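Slow Hands

1. The Chair

Eleni Tomić had driven in from Didton with a thermos and fifty-four tasks on her list, and the first was to fold a chair. She took hold of the two handles the way her uncle had once taught her to hold a lamb, firmly but with good manners, and the grippers came up in answer.

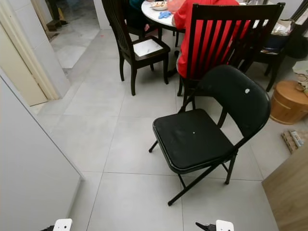
"Slower," said old Milošević over the headset, all the way from Onorberg. "It learns your hurry along with everything else, dear."

So she went slower, five tries in a row, and thought about her mother's hands guiding hers around a ball of dough (such patient hands!).

2. The Bottle

By the time she got to the table she was talking to the arm out loud. A little left, sweetheart. Now open. Now wait for me.

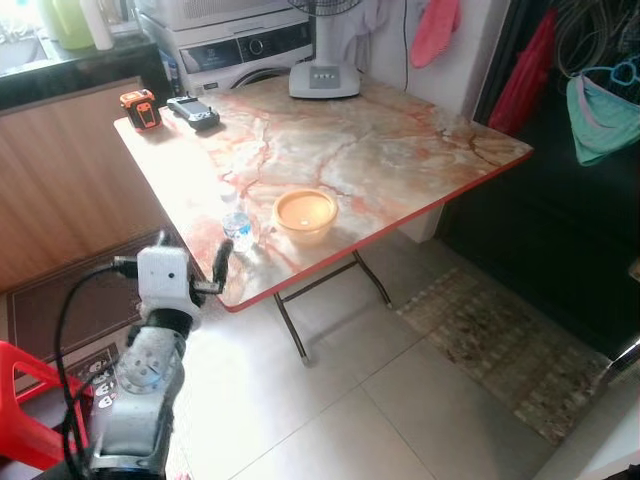
3. The Floor

Floors were harder, with cords wandering wherever they pleased, and Eleni sat a good while deciding which way she would go if it were her own two feet. Milošević let her think, and she could hear him stirring his coffee.

"Ready?" he asked at last.

"Ready," she said, and leaned in.
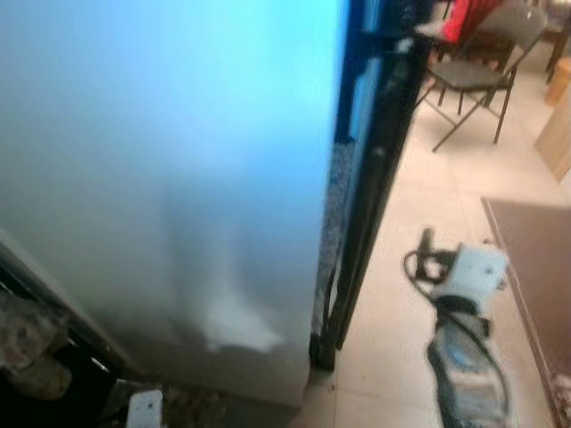 4. Task Eighteen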